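双臂传递任务的中期结果，发一串，主要讲方法，数字不多。

1/
任务定义：左手持瓶，右手从下方接过，左手释放。瓶子竖直，里面有液体。全程不借助桌面支撑，交接在桌沿外侧的空中完成。之前组里做过借桌面中转的版本，成功率高，但是在Gumosbridge那套场地上桌面高度一变就得重新标定，所以这次直接去掉桌面。

2/
数据：遥操作采集790条，筛掉手套掉帧和操作员中途重抓的，剩下的全部进训练。头部相机一路，双臂关节角，手指关节角，没有触觉。触觉版本的硬件还在调，后面单独发。

3/
策略网络是常规的动作分块加扩散头，块长16步。没有改主干。改的是标签：每条轨迹按“谁在承重”切成三段，左手单独承重、双手共同承重、右手单独承重。共同承重段在原始数据里占比很小，均匀采样时网络基本学不到这一段，表现为右手刚碰到瓶底左手就松。

4/
承重标签怎么来：用腕部电流做粗分，再人工修边界。粗分的边界误差主要来自右臂上抬时的惯性项，减掉重力补偿之后还是有残差。试过用Ciobanu工具包里的外力估计模块，低速段可以，接触瞬间延迟偏大，最后只拿来做交叉检查。

5/
共同承重段对应的构型大致是下面这样，头部视角。左手在上，握近瓶肩；右手在下，托瓶底。

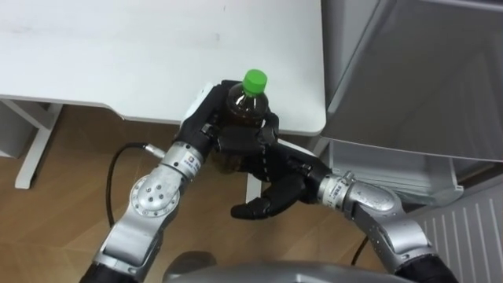 图：共同承重段，头部相机视角。瓶身位于桌沿前方，由双手共同持握。

6/
选这个上下错开的构型，是因为两只手都握瓶身中段时手指会互相干涉，拇指尤其严重。早期数据里没有约束操作员的握法，训练出来的策略在两种握法之间取平均，右手停在一个既托不到底也握不住侧面的位置。后来采集规范里写死：右手一律从下方进入，拇指最后闭合。

7/
重采样的做法很简单。共同承重段的采样权重提高，另外两段不变，权重在验证集上扫一遍。权重过高会出现另一个问题：策略赖在共同承重段不走，双手一直托着，左手不释放。给承重标签加一个辅助预测头之后这个现象明显减少，推理时该预测头不参与控制。

8/
评测：每个配置连续跑88次，初始位姿从同一张表里取，瓶子液位分高、中、低三档。基线（均匀采样、无辅助头）失败27次。重采样加辅助头失败16次。单独加重采样的那一组，中途换过一次左手指尖的胶垫，条件不一致，数不放出来，重跑完再补。

9/
剩下的16次失败看了回放，大多数集中在低液位。猜测是低液位时瓶身受压变形更明显，右手闭合后瓶子姿态偏转，而头部相机在这个时刻看瓶底基本是被手指挡住的。只是猜测，没有做对照。下一步打算换硬质瓶跑一组，把变形这个因素排掉。

10/
遮挡的问题补充一句。头部视角下，瓶子下半段在交接时可见面积很小，右手到位与否主要靠手指关节角判断。把图像通道整个遮掉、只留本体感知，交接段的表现下降得没有预想的多，接近段则完全不行。这说明交接段的视觉信息利用得不充分，也可能是数据里右手的接近轨迹过于一致，网络记住了。

11/
有人会问为什么不加腕部相机。加过。Hulmont的支架装上以后腕部走线要改，线缆在手腕大角度旋转时会刮到前臂，限位收窄之后可用工作空间损失太多，先拆了。等新的走线方案。

12/
时序上的一个细节：双臂控制周期一致，但手的固件有自己的内部插值，指令到手指实际动作之间的延迟左右手不同。训练前按各自的延迟做了平移对齐。不对齐的话，释放动作在数据里看起来总是比实际早，策略会学到提前松手。这一条建议做类似任务的先查，比调网络划算。

13/
泛化方面目前只能说很有限。换瓶盖颜色没有影响，换瓶径就需要补数据。Kukico那批细瓶试了一轮，左手能抓，右手托底时手指间距不合适，容易滑出。没有系统评测，不列数。

14/
代码里承重切分和延迟对齐两部分会先放出来，九月整理完。数据要等脱敏流程。权重暂时不放，等硬质瓶那组跑完，配置定下来再说。

15/
勘误：第3条写“块长16步”，指的是预测长度，执行时只取前一半再重新规划。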